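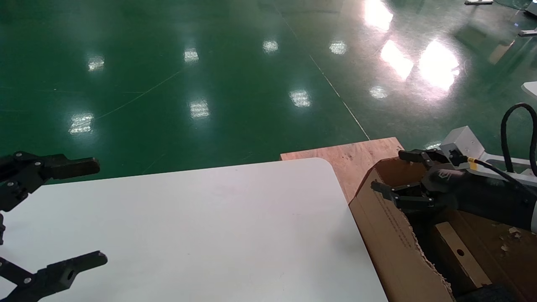 Floors first, because a shop floor is the biggest thing you own and the last thing you look at. I want to spend my first few minutes on ours at Cliston, and I'll try to keep it to a few minutes, but I love this floor and I make no promises. It's green epoxy, glossy, and it throws the overhead lights straight back up at you in bright patches. Look past the white tabletop and the open carton and you'll see them. (Pause and let the people in back get a look.) There's a pale seam line running across it on the diagonal too, and I'll come back to seams near the end.

Home | Talks | Handouts | Shop Visits | Contact

Why I like a shiny floor in a packing room. Drop a screw on bare concrete and you're on your hands and knees for the rest of the morning. Drop one on this and it shows up as a little dark speck in the shine, and you walk over and pick it up. Same with tape ends, same with splinters. We sweep twice a day now and it's a pleasure — I mean that, people ask to do it!

Ask the room: who here still has bare concrete? Show of hands. Somebody will say epoxy is slippery. Yes, it can be when there's sawdust on it, so sweep. Don't get into the price of coatings here, it eats the whole talk. Send them to the handout.

Next, tables. Before the move we had one long bench, 16 feet, and everybody worked off it at once. Elbows everywhere. Now it's small tables you can pull together or push apart. The white ones are my favorites. A white top shows you every smudge, and some people hate that, and I get it, but a pale part with a dirty thumbprint on it goes back to the customer's shelf with your thumbprint on it. I would much sooner see the smudge on the table first. Rounded corners, please, wherever you can get them. Anyone who has walked a hip into a square one at four in the afternoon is nodding right now.

Wood next to the white top works great for the rough jobs. Knock things on it, drag things over it, leave the good surface alone. Sand it when it gets fuzzy.

Now boxes! This is the part I could talk about all day. Open carton, front flap folded down toward you, so your hand goes in over a low edge instead of over a wall. Try it when you get home. Take any box off your shelf, fold the near flap down flat, and reach in 22 times with the flap down and 22 with it up. Your shoulder will tell you which one it likes.

(Bring the demo carton up here. Also the wooden blocks, the bag is under the lectern.)

Blocks with holes in them. We handle a lot of these for the Iker sets, and for a long time we stood them up in neat rows. Looked beautiful. Took forever, and they fell over as soon as somebody bumped the cart. For short trips between tables we let them lie any which way now and sort them at the last stop. Rows are for shipping. If it's only going across the room, a heap is fine.

Shake out your boxes. Little pale bits of stuff collect in the bottom and along the sides, and they ride along with the parts all the way to the customer. Turn it over, two good slaps, done. When the cut edge of the cardboard gets ragged enough to show the wavy layer inside, I still use the box, but only in the room. It doesn't ship. At Staken they mark those with a stripe of tape and I have completely stolen that idea.

How many trips do you get from one carton? The Dewulf line keeps a tally and retires theirs at 100. We were tossing ours after 6. Six! I felt terrible. Say this part slowly, it always gets a laugh and then people write it down.

Back to the seam, as promised. Ours is flush and the carts roll right over it. If yours has a lip, even a tiny one, fix it before you buy a single new table. Run a cart over it with a loose stack of boxes on top and watch the top one walk. Tape won't hold, we tried it in March and it peeled up in a week. Get it filled and ground down.

Questions. If they're quiet, ask who has the worst floor in the room and get them talking. If there's time, pass the blocks around, and get them all back this time. The tape samples are on the side table by the coffee, take two, take more than two, I have a whole case in the car.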